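Afolabi Shoe Company
Women's and Men's / Everyday / Lace-ups

The Sedeo Lace-Up in Black

Sizes 4 to 15, whole and half sizes
Color: Black
Widths: Regular, Wide
In stock, ships by Friday on orders placed before noon

If you have bought shoes from us before, you probably already know the Sedeo, or you know somebody who wears it to work and won't hear a word said against it. It's our plain black lace-up, the one we make for people who are on their feet most of the day and would like to still be fond of those feet by suppertime. We've been making it long enough that some of our customers write in and simply say "the same again, please," and we look up their size and send them the same again (we love those letters, keep them coming!).

For everyone else, a proper introduction. The Sedeo is a low shoe with a rounded toe, a padded collar and a tongue that is stitched down partway on both sides so it doesn't slide around toward your little toe while you walk. The upper is black, the laces are black, and the outsole is dark too, so you can wear it under uniform trousers or with a skirt and tights and it keeps quietly to itself. There's no logo on the outside. We put our name under the tongue, where only you and your shoe repair person will ever come across it.

The pattern was drawn by Ngozi Lawal, who spent a good many years fitting shoes in her aunt's store before she ever designed one, and you can feel that in the front of the shoe. She wanted room across the toes without a heel that slops, and she went back and forth with the workshop over that heel all through one long winter until she had it where she liked it. We're very glad she was stubborn.
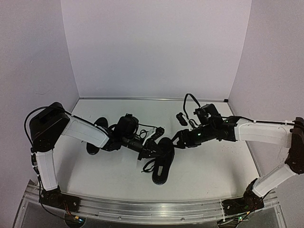
The Sedeo in black, with the gray patch on the sole showing.

Turn a Sedeo over and you'll find a lighter gray patch set in from the edge of the dark sole. We call it the Droller patch, after the street our workshop is on, and it is a slightly softer rubber than what surrounds it. The firmer rubber around the outside takes the scuffing from curbs and stairs, and the softer part in the middle gives you a bit of kindness on hard floors. With wear the gray gets darker and eventually you may have trouble telling the two apart, and we'd ask you not to worry about that. What you do want to look at is the tread toward the back of the heel. When it has gone smooth there, the shoe has done its work and it's time to think about another pair.

A word about the laces, seeing that we get more mail about laces than you would believe. They're flat black laces with a little texture to the weave so the knot holds. We send a spare set in every box. If you find them long (people with narrow feet often do), we sell a shorter length on the laces page, and if you're replacing an old set, the regular Sedeo length is the one to order unless your size is 12 or up.

How it fits

Most people take their usual size. If you're between two half sizes, we'd suggest the larger one, especially if you wear thick socks or your feet swell in the heat. The footbed lifts out, so there's room for an insole of your own, and you should try the shoe with that insole in before you decide. Please try them on indoors, on carpet if you can, and in the afternoon. Walk around the house, go up and down the stairs, make a pot of coffee in them. The collar will feel a touch firm on the first day and will ease off over the first week or two of wear.

Looking after them

Wipe with a damp cloth and let them dry on their own, away from heaters and sunny windowsills. Undo the laces before you take them off, please! We know, we know, we all kick them off at the door at the end of a long day, but the back of the shoe will last so much better if you don't. Black cream polish is fine a few times a year. Skip the washing machine.

Details

Upper: smooth black leather
Lining: textile, padded at the collar
Footbed: removable foam
Outsole: rubber, dark with gray Droller patch
Laces: flat, black, spare set included
Box: plain cardboard, recyclable

A note on stock

Our January run last time was 2,000 pairs and the middle sizes were gone before spring, which made for some sad phone calls. This time we've made 2,699, with more in the wide width and more in the sizes at both ends. If yours is showing as sold out, add your email on the size menu and we'll write to you when it comes back in. We won't send you anything else.

Returns and exchanges

Send unworn shoes back in their box within 30 days for a refund or a different size. The first exchange is on us. If something goes wrong with the stitching or the sole in the first year, write to us with a photo and your order number, and we'll sort it out with you.

You might also like

The Tretutov Slip-On, black or brown
Flat laces, short and regular
Black cream polish, small jar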